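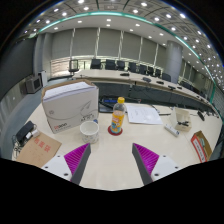

Budget thread for anyone pricing handheld grippers this quarter. I had to put a number in front of Norbert Major by Monday and most of the published quotes leave out the parts that cost money.

1/ Starting point: we asked for two kinds of equipment. Handheld gripper units with a camera on each, for collecting demonstrations. One fixed arm, for checking whether the demonstrations are any good. Different budgets, different depreciation, so keep them on separate lines from day one.

2/ Handheld units. Trelport quoted 600 dollars per unit, camera included, fingers included. Clunon came in lower but sells the camera mount separately and the mount has its own lead time. Once the mount was added the gap closed to 39 dollars a unit. I would not pick a vendor on that.

3/ Finger pads are a consumable. Put them under supplies. The ribbed ones grip cardboard and paper cups well enough and they wear at the tip first. Ask for the price of the pad alone. Trelport's first answer was the price of the whole finger, base and screws included. Yanti Yusof got them to split it after two emails.

4/ Storage. Everyone underestimates this line, me included. Wide-angle video from several units fills drives faster than the sales sheet suggests, and you will want two copies. We budgeted drives for one copy in the first draft. Fixed in the second.

5/ Labor is the biggest line and it does not appear on any vendor quote. We planned 324 operator hours for the first phase. Of those, 180 are collection. The rest is setup, calibration, review and throwing out bad takes. If your plan shows only collection hours, it is short.

6/ Space costs nothing on paper if you use rooms you already have. Conference rooms work. Big light tabletop, overhead lights, power nearby. What you pay is scheduling. Wulan Pillai keeps the booking sheet and bills us internally when we run past our slot, so I added a line for that too.

7/ Objects: spend very little. A paper carton, a paper cup, a capped bottle on a coaster, an envelope, a pen. Office stuff covers a useful range of stiffness and weight. Clear plastic is the hard one for the camera, so include it early. One lab sent us their purchase list with a catalog object set on it – it cost more than a gripper.

8/ Charging. Count outlets before you count units. Power strips, spare cables, spare chargers. Cheap, but if they are not in the order, someone expenses them one at a time and Baltazar Olvera in purchasing sends you a note each time.

9/ The fixed arm. We deferred it to phase two. The Tuhumury quote was fair, but it assumed a bolted bench and we have no room that allows drilling. A clamp mount changes the payload rating. Get the rating with your mount in writing before you compare arms.

10/ Service contracts. Tendavance offers one that covers the handheld units. Read the exclusions. Ours excluded pads, cables and "cosmetic" damage to the finger base, and the base is where the screw holes are. Declined it, bought one spare unit.

11/ Order of approval that worked for us: storage first, then units, then pads, then labor for phase one only. Juwita Lumenta pushed for asking for both phases together. Finance sent that version back in a day.

12/ Still open: whether to lease the arm. The lease quote arrives in May. I'll add the terms to this thread when I have them, minus whatever they make me redact.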